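Sep 4, 2022 — prop shop notebook, Kimau season 2

Okay, long one, because I skipped two entries and Elsa has started leaving blank pages for me with a sad face drawn at the top.

Scripts for the back half landed last night. We have 10 episodes this season, up from eight, and the extra two are both dinner party episodes. Of course they are. Episode five is the one everybody in the office is whispering about, the one where the Buder family sits down to eat and by dessert there's one less heir. I read it standing up at the band saw table with my coat still on. It's good! It's also a nightmare for us: eleven pages, one room, one table, and people keep picking things up and putting them down while they talk.

Premiere is still set for October, at least for the first two episodes, so the early stuff has to be locked while we're shooting the late stuff. Aino says the trailer people want a glass smash for the last shot of the teaser. I said which glass, and she said "whichever looks expensive." Fine.

So, tableware. Elli and I went back and forth on clear versus colored. The season one table was all clear crystal and it disappeared on camera, you could hardly tell anyone was eating off anything. The director wants the Buder house to look richer and a bit tackier this year (the father has come into money, see episode two), and red with a gold edge does that without a word of dialogue.
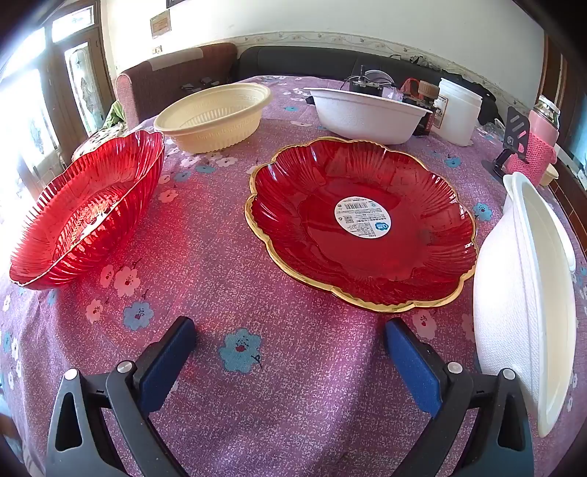 Red with gold trim, plus the cream-yellow oval bowl. Stickers to come off before camera.

Elli likes the big plate best. I keep going back and forth on the cream one. Next to red it goes a little custardy, and under the warm lamps they're planning for the dining room I think it'll go full mustard. Ask Saimi to put it in the lighting test anyway. If it reads badly we can give it to the aunt's apartment set, which is all beige and sorrow.

Sticker glue: tried the orange oil and it's fine, just slow. Do NOT use the blade near anything gilded. I did that on season one and spent an evening with a paint pen. Also no dishwasher for gold edges, I don't care how late it is.

Breakaway copies. This is the part I'm worried about. We need 14 of the plate for the smash, which gives us two per take and seven takes, and if they want an eighth they can act it. I did a first pour in the tinted resin this afternoon and it came out closer to cough syrup than ruby. Second pour with less brown in the tint was much nicer. The ribs hold up okay in the mold but the thin edge wants to tear when I pull it, so I'm going to try a softer silicone and let it sit overnight. Gold goes on by hand after. Audrey-Anne has steadier hands than me and has already been told, she took it well.

Colors in pour two, for whoever does pour three: red as supplied, a touch of the blue, no brown at all. Write down your amounts, please, I didn't, and I'm cross with myself.

Continuity is going to be rough. In the long toast scene the mother lifts her plate to look at the underside (she's checking whether it's the real Jirnano, which is our made-up porcelain house from season one, the one the whole inheritance fight started over). Anyway that means the bottom of the plate is a closeup and needs a maker's mark. Saimi drew three versions. I like the one with the little crown, Elsa says the crown is too much like the hotel logo in episode eight. She's right, annoyingly. Going with the plain oval and the letter J.

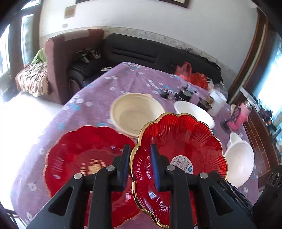
The mark has to survive handling, too. The actress rehearses with everything, she'll flip that plate forty times before lunch, so decals are out. I'm going to try etching cream on one spare and paint rubbed into it. If that fails we print it and seal it and I'll follow her around with replacements in my apron like a waiter.

Food stylist called at four. They want to know how deep the bowls are because the soup in episode five is supposed to be nearly full for the whole scene and nobody's allowed to slosh. I said I'd measure tomorrow. They're using gelatin so it'll wobble instead of spill, which sounds disgusting and will probably look great.

Budget: Lahtinen came back with the rental quote for the dining chairs and it's more than I hoped. They'll knock it down if we take 80 pieces of silverware off them as well for the wedding flashback. We need silverware anyway. Told Aino to say yes but get the chairs delivered first, because last year the forks came and the chairs were at another studio for a week.

Watched the rough cut of episode one at the end of the day with the sound off, which is how I like to check props. The letter in the hallway scene is folded in thirds in the wide shot and in half in the close one. Too late to reshoot. Elli thinks people will only notice if they're the kind who pause, and I told her those are exactly the people who write to us. I'm putting it in the log so it's on paper that we saw it.

For tomorrow: measure bowls, pull the mold, buy more gloves (medium, the large ones are useless), get the etching cream from the locked cabinet. Elsa has the key and is in from nine.

Also whoever took the good tape dispenser up to the production office, bring it back down please.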